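Section 2. Planning and Budget Before You Order

This section is for the person who prepares the purchase of the Driromow hand-held gripper kit. Please read it before you sign the quotation. Setting up the software is explained in Section 3.

2.1 Workplace

1. Choose a table with enough free surface for one laptop, its cables and the gripper. You do not need to buy a special bench.
2. Check the distance from the table to the nearest power outlet. Extension cords are not included in the kit.
3. Plan one chair for the operator and one for a helper. For the first weeks the helper saves much time.
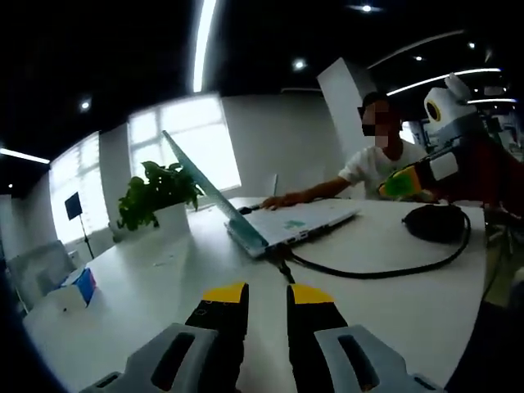
Can we share the table with a robot that we already own?
It is possible, if the robot is switched off or kept out of reach while the operator works. Ask your safety officer before you decide the layout.

2.2 Laptop

4. Check first the laptops you already have. One machine per gripper is enough for most sites.
5. Count the USB ports. The gripper needs one port for itself, and a mouse will often need another.
6. Put aside $800 for a replacement laptop if yours is more than a few years old. Do not take this money from the spare parts line.

Note: Our office in Pellville can lend a test laptop in July only. Please reserve it early. 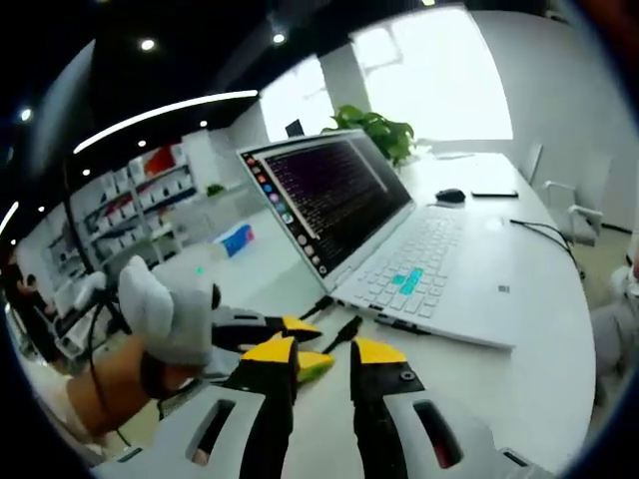
7. Ask your IT department whether the operator is allowed to open a terminal window. In some organisations this permission takes longer than the delivery.
8. Write the name of the person who will give this permission on your planning sheet.

2.3 Cables and Spare Parts

9. Order one spare cable for each gripper. The price is $77 per cable, tax not included.
10. Order one set of finger tips for each gripper. A set costs $163 and wears out in roughly 2 months of daily work.
11. Keep the spares in one labelled box close to the table.

Caution: Do not replace our cable with a cheaper one of the same shape. Damage from other cables is not covered by the warranty.
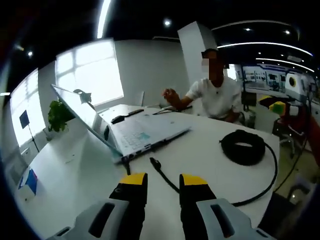

Should we buy the spare parts together with the kit, or later?
Together is better for most customers. The parts travel in the same parcel, so you pay the freight one time, and your operator does not have to stop when a tip is worn.

2.4 People and Training

12. Include operator hours in the budget. Many buyers forget this line, and it is often bigger than the equipment.
13. Book the training with Kandasamy Automation at the same time as the order. 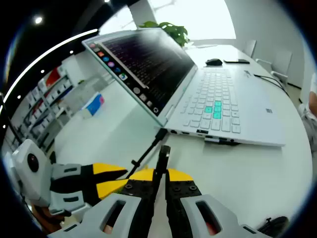

14. Let each operator practise with short tasks before you fix the daily schedule. The hand gets tired in the beginning, so plan breaks.
15. Send the finished planning sheet to our sales desk. We will return the quotation with the same line numbers, so you can compare easily.

Note: If your organisation needs quotations from several suppliers, tell us the closing date. We can leave the price open until then.

Driromow Planning Guide, revised April 22, 2022 | © Driromow, Plarenance Centre, Pellville | Contact the sales desk | Back to top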